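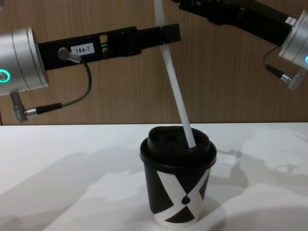

4. Getting the straw in

Figure 4. The straw standing in the lid of the paper cup, with the left gripper beside it.

I'll admit we picked the straw task because it sounded easy. You have two arms, a cup, a lid and a straw, and the straw has to end up in the lid. Krum Begović had a scripted version running on the Gridirel controller before lunch, and it missed the hole nearly every time. The straw is light, it turns in the fingers, and a tiny error in the grasp becomes a big one at the tip.

So we went with demonstrations. Norbert Kollár and I recorded 1812 episodes by teleoperation over the spring and threw out the ones where the cup tipped or the straw got bent. That left 1329 for training. We kept the clumsy ones (and there are plenty!) as long as they ended with the straw standing in the lid, and I think that helped, though we never ran the comparison properly.

The policy is the same one we describe in Section 3, with one change. We let it predict a pause. People slow down right before the tip meets the lid – I do it every time, and I didn't know until I plotted my own speeds – and the earlier Courtois model smoothed that pause away. With the pause in, the tip settles before the push starts.

We ran 308 test trials on cups the policy hadn't seen, using 4 starting positions for the straw, 77 trials each. The policy got the straw in on 231 of them. The baseline managed 154 under the same conditions. Most of our failures were sideways slips on a domed lid, where the tip lands short of the hole and skates off down the slope.

Lighting bothered us more than I expected. The arms throw soft shadows over the white table, and they move whenever the arms do. In early runs the policy seemed to chase them. Randomizing brightness during training fixed most of that, but we still saw it hesitate when a shadow fell near the base of the cup. We haven't tried a darker tabletop yet; Norbert wants to do that with the Osedance cups next.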